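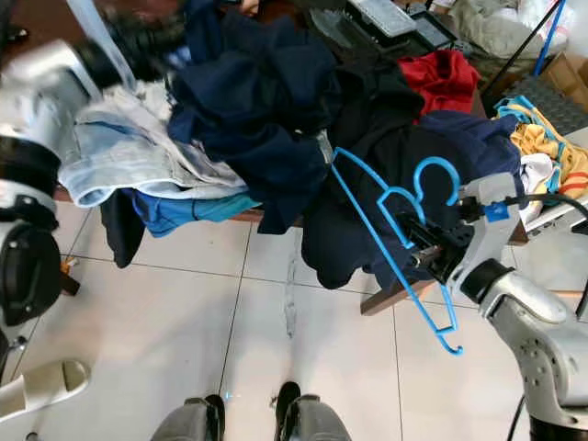
How do you get through a bench full of clothes without it taking the whole evening? Pull out the big dark things first, put each one on a hanger right away, and leave the small stuff for last.

I've been doing it this way since November. Before that I started with whatever was on top, and I'd end up with three half piles and no room to sit down and put my shoes on. The bench is low and dark brown, and navy sweaters disappear on it.

The blue plastic hangers are fine for shirts. I tried heavier things on them and the shoulders came out with bumps, so those get folded now. Kristof De Bruijn wrote in to say he rolls his. I tried that with the T-shirts and they take up less of the drawer.

Give it 30 minutes. I usually start at 8 p.m. and do the socks in front of the TV.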